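The Towel Table

By Kerubo Mussa
March 2026

Print | E-mail this story
Share (14) | 3 comments

The right arm had been missing the corner all week, and by the time I got my coat off my uncle was already bent over the table with his glasses pushed up into his hair, talking to it in the voice he used to keep for the goats.

"Come on, sweetheart," he was saying. "It's where it always is. It hasn't gone anywhere."

I put the kettle on. There was no use starting on anything in that room before the kettle, and besides, my hands were stiff from the walk up Paiva Street, where the wind comes straight off the harbour and finds every gap in your scarf. Hulport in a thaw is worse than Hulport in a freeze, my mother always said, and she'd lived through plenty of both before she moved inland to complain about the dust.

My uncle had come to the arms late in life. He had spent most of his working years at the Ristard laundry down by the ferry, first on the presses and then looking after them, and when Ristard closed the big floor and kept only a small workshop to see whether a machine could be taught to fold, he was the one they asked to stay. He knew towels, you see. He could tell you which way a towel wanted to go just from pinching the hem (I have seen him do it with his eyes shut, at a wedding, for money). He knew nothing at all about robots, and that was where I came in, fresh from college with a laptop and a very high opinion of myself.

"Is it the wrist?" I asked him.

"You tell me, you're the engineer."

I thought it was the software. I always thought it was the software in those days. We ran the table on a program called Movix, which somebody before us had set up and nobody had written down, and whenever a fold came out crooked I'd go digging through its settings like a dog in a flower bed. So I sat on the stool with my tea and read through the offsets one by one, and my uncle laid out a striped towel and smoothed it with the flat of his hand, the way you'd smooth a bedspread for company, and stepped back.

"Run it slow," he said.

I ran it slow.
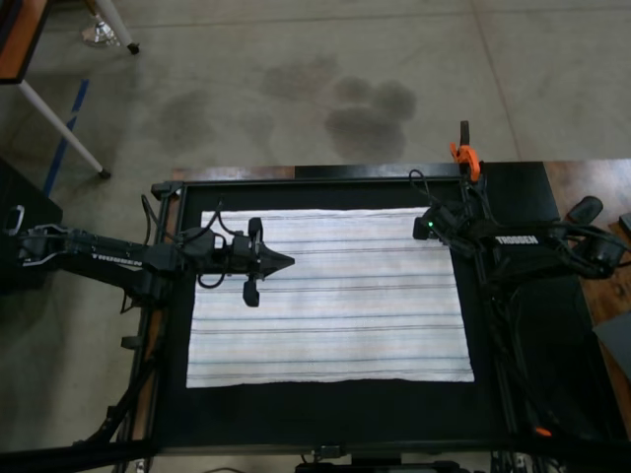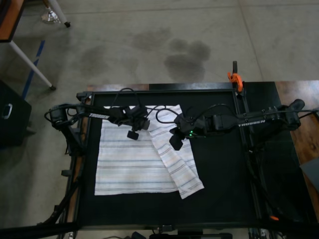
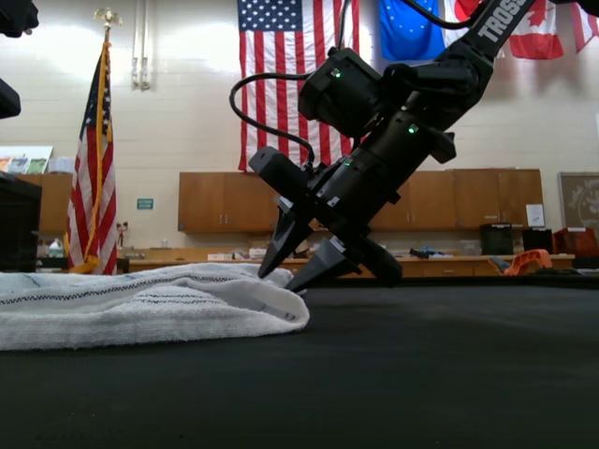
Kerubo Mussa

The fold came over on a slant. It wasn't a terrible slant, and if you'd found it in your own linen cupboard you'd have shut the door and got on with your day, but my uncle sucked his teeth at it as if it had insulted his mother.

"Three millimetres," I said, looking at the numbers. "I can put that in as a correction. It'll be fine by lunch."

"And next week?"

"Next week I'll put in another one."

He didn't answer. He reached over and switched off the power himself, waited until the green light had gone out, and began feeling his way along the rail with two fingers, right round from the corner nearest the window, pressing a little and moving on, pressing and moving on. I'd seen him go along the old presses just like that when I was small enough to sit on the folding bench with a biscuit in each hand. He'd taken me in one July when the school was shut and my mother was on shifts, and I had spent the whole month under that bench, in the warm, listening to him tap things.

When he got to the orange clamp he stopped.

"Put your thumb there," he said.

I put my thumb there. He leaned his hip against the table, no harder than you'd lean against a counter to chat, and I felt the rail give under my hand. It was the smallest thing, a sort of shrug.

"Well, I'll be," I said, and my ears went hot, for I'd been in those settings since Tuesday's bread, as he liked to put it, and had changed so many of them that I no longer knew which had been right to begin with.

He was nice about it. He got the hex keys out of their tin and let me do the bolts on the base while he held the torch, and he made me do them the way he'd been taught, a bit on one and then a bit on the one opposite, round and round, never all the way at once. I complained that there were 14 of them. He said there'd been more on the presses, and hotter. Then we squared the frame against the table with his old steel rule, and he moved the clamp along to where the wood was cleaner, and I went back into Movix and took out every clever correction I'd made, which hurt a good deal more than the bolts.

We cleaned the finger pads while we were at it, with a damp cloth and then a dry one. I eased the cable out from where it had been pulling at the wrist and gave it a wider loop. It took around 10 minutes to bring both arms home again and have them meet over the middle of the table, and the kettle had been on twice more by then.

"Same towel?" I asked.

"Same towel. Be fair to it."

He shook it out and laid it down. He had a notebook for the table, a school one with a soft cover, where he wrote up each day's folding in pencil, and on the first page he'd put 2,000 with a ring drawn round it. Ristard wanted that many good folds before they'd talk about keeping the workshop on. He opened it on his knee and licked the pencil, a habit my aunt never could get out of him.

"You press it," he said. "I've got my hands full."

I set down my cup and pressed it.

E-mail this story | Print | Back to stories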